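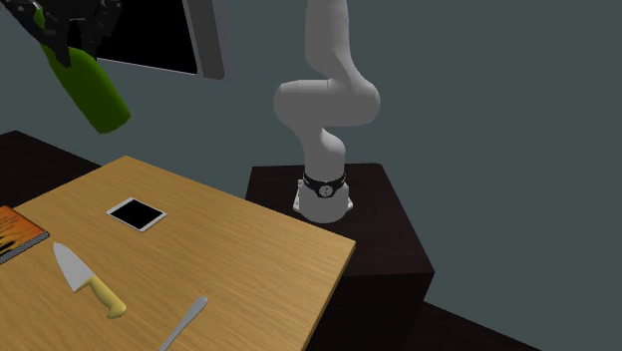
Print this story
E-mail this story

Table-clearing robot goes on trial by subscription, table not included

By Angus Crichton

Mar 10, 2020

8 comments | 34 shares

A Tokotville software firm has begun selling a service that lets businesses find out how badly a robot arm would clear their tables before they have bought the robot arm.

Lunidton, which until January was best known locally for its parking app, calls the service Indau. Customers send in a list of the things that get left on their tables, along with the measurements of the tables themselves. Lunidton builds the lot on a computer, puts a simulated arm beside it and leaves the arm to get on with it. At the end of the month the customer receives a report. Nothing is broken, except on paper.

The basic plan costs 700 pounds a month and covers one table. A second table is extra. So, according to the price list, is "unusual cutlery", a term the firm has not defined and says it is still thinking about.

Kanako Kawaguchi, who runs Lunidton with her brother Kenta, said most customers arrive with strong ideas about what the robot will find difficult and are usually wrong.

"They worry about the glassware," she said. "Then we run it and the bottle is fine. Bottles have necks, they're practically asking to be picked up. What gets you is a knife lying flat on a table. There's nothing to get hold of. You watch the fingers come down on either side of it and you find yourself holding your breath, at your desk, over a drawing of a knife."

The standard library that comes with the service has 208 objects in it. They include bottles, books, tablets, kitchen knives and table cutlery, and customers may mix them as they please. The firm says the mixture is based on what people really do leave lying about, and it is true that anyone who has shared an office kitchen will have few questions about the selection.

Each object has a weight and a degree of slipperiness, both of which can be altered. Kenta Kawaguchi demonstrated this last week by making a paperback weigh as much as a small dog. The arm made three attempts at it and then stayed where it was. He described this as a useful result.

Among the first to sign up was Masanobu Fukuda, whose family firm, Fukuda, runs canteens and meeting rooms in four office buildings on the ring road. He had been on the point of ordering two arms when his accountant asked him what they would do all day.

"It was a fair question and I didn't care for it," Mr Fukuda said.

His report came to 307 pages. He has read the summary and some 34 of the rest. It found that an arm placed at the corner of his standard meeting table could reach most of what was on it, but that things left at the far edge would stay there until a person walked round and moved them. It also found that his staff's habit of stacking books on top of tablets roughly doubled the time taken to clear up. A memo has gone out about the stacking.

He has not ordered the arms. He has renewed the subscription, and was a little vague when asked what for.

"I like to look in on it," he said.

Not everyone is won over. Minoru Kaneko, who fits and repairs kitchen equipment in Tokotville and has been asked to quote for several robot installations, said he had sat through the demonstration with an open mind and come out with a list.

The table in the demonstration did not wobble, he pointed out. There was no gravy. The lighting was the same from one end of the afternoon to the other, and at no stage did a person lean across to get their phone.

"I've never been in a room like that," Mr Kaneko said. "I'd like to. It looks restful."

Ms Kawaguchi accepts some of this. Wobble is promised for the next release, and the lighting can already be changed by customers who know which menu it is in. Gravy is harder. Liquids take a great deal of computing, she said, and the one attempt so far had tied up the office machines for a weekend and produced something closer to gravel.

Your reporter was allowed a turn at setting a table and spent twenty minutes arranging cutlery in what seemed a cunning manner. The arm's gripper picked up a fork at the first go. It dropped a spoon, went back for it, dropped it again and was given a score of 0.5, which seemed generous. The report on the session arrived by e-mail before I had reached the car park and recommended a narrower gripper.

There is a free trial, which lasts a fortnight and is limited to one table and ten objects. Customers who do go on to buy an arm can load in whatever the simulated one was using, and Lunidton offers a day of help with that for a separate fee. It makes no promise that the two will behave alike. The wording on this point takes up a page and a half of the contract and is the only part of it printed in bold.

Asked whether the office used a robot to clear its own tables, Kenta Kawaguchi said it did not. There is a rota, and it was his week.

8 comments | Add yours
Print this story
E-mail this story

Related stories

Parking app sends drivers to duck pond for second time
Ring road canteens to drop plastic trays
Library's talking kiosk asked to keep its voice down
Review: three robot floor cleaners and one flight of stairs
Kitchen fitter wins appeal over size of van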